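The Work Room at Wevumthorpe: Gallery

Wevumthorpe House Collection
Home / Collection / Galleries / The Work Room
Page last revised February 27, 2023

Introduction

The Work Room occupies the ground floor of the north range at Wevumthorpe. It is used for the sorting, cleaning, recording and packing of household objects, and for the practical teaching which the Collection offers to schools and adult groups. This gallery is intended for visitors who wish to know more about the room before they come, and for those unable to visit in person.

The Collection holds 3702 objects of ordinary domestic use. Most were made for kitchens, sculleries and laundries, and a smaller part for the sewing table and the writing desk. Few are of great value. They have been kept as a record of how household tasks were carried out, and the Collection has always held that such objects should be handled under supervision as well as placed on display.

The north range was formerly a dairy. It was converted in two stages, the first providing the benches and the sinks, and the second the store and the present heating. The stone floor was retained throughout. Visitors who will be standing for any length of time are advised to wear warm footwear, even in June.

About the room

The benches
The room is arranged along two long walls, with a free-standing table between them. Work on ceramics and glass is confined to the east side, where the sinks are. Metal and textiles are handled on the west side. Objects may not be carried across the room by hand; a padded tray must be used, and the tray must be set down before anything is lifted from it.

The centre table
The table is used for sorting and for teaching. At the start of each session it is cleared completely and covered with a clean cloth. The cloth is changed between groups of objects, so that loose material from one is not passed to the next. Any small fragment found on the cloth is placed in a labelled bag and kept with the object from which it came.

The Sunda cupboards
The tall cupboards at the far end were received with the Sunda bequest, together with 211 pieces of kitchen equipment. They include jelly moulds, graters, sieves, weights and a long run of preserving jars. The shelves have been left at their original heights. The larger pans could not be accommodated in this way and are kept in the store.

The Yip sewing boxes
The Yip gift consists of 29 sewing boxes, many with their contents in place. Each box has been recorded as it was received, with the position of every reel, thimble and packet of needles noted before anything was removed. Where a lid or tray is too weak to be opened regularly, a printed sheet showing the contents is supplied to readers instead.

The Rirkik drawers
Cutlery and small tools are held in shallow drawers, known in the Collection as the Rirkik drawers after the workshop which built them. Each drawer is lined with cut foam, and each object has its own recess. An empty recess must contain a slip giving the object's number, the date of removal and its present place.

Handling and packing

Gloves are worn for metal and for painted surfaces. They are not worn for glass or glazed ceramics, where a secure grip with clean, dry hands is preferred. Rings, watches and bracelets should be removed and left in the lockers. Long sleeves should be fastened at the wrist or rolled back.

Every object is examined before it is lifted. Handles, spouts and knobs are never used to bear weight. A lidded vessel is taken apart first and its pieces moved separately. When two people are needed, one of them gives the instructions, and the other does not move until spoken to.

Packing follows a fixed order. Acid-free tissue is folded into pads and used to fill hollow parts lightly, without pressure on the sides. The object is then wrapped, placed in its box and supported at the base and on every side. Heavy objects are boxed singly. The label is written in pencil and fixed to the short end of the box, where it can be read on the shelf.

Boxes are stacked no higher than three. The store is inspected every 7 days, and the readings for temperature and humidity are entered in the book by the door. Damaged boxes are replaced at the time of inspection, and the old label is transferred or copied in full.

The Work Room in pictures
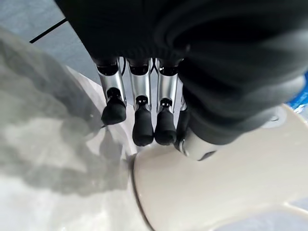 What should a visitor do if an object is dropped or damaged?
Visitors are asked to leave everything where it lies and inform a member of staff at once. Pieces should not be gathered up or fitted together. The position of each one will be recorded before the table is cleared, and a short report will be completed with the visitor's help. No charge is made for accidental damage during a supervised session.

Arranging a visit

The Work Room is open to groups by appointment. Schools are asked to provide one adult for each table, and to let the Collection know beforehand of any pupil who will need a seat, a lower work surface or additional time. Adult groups may ask for a session on a particular class of object, such as baking equipment, laundry irons or sewing tools.

Readers wishing to study individual objects should send the catalogue numbers with their request. Where the numbers are not known, a short written description is sufficient. Objects on loan, or awaiting repair, cannot be made available.

Pencils only may be used in the room. Food and drink, including bottled water, must be left in the lobby. Coats and bags are placed in the lockers beside the entrance, for which no coin is required.

Access

There is a level entrance from the yard. The centre table can be reached by wheelchair on all sides, and one bench on the west wall is adjustable in height. The store is entered by two steps and is not open to the public; objects are brought out on request.

Related pages

The Laundry and Drying Yard
The Sunda Bequest: List of Contents
Sewing Boxes from the Yip Gift
Notes for Teachers
Offering an Object to the Collection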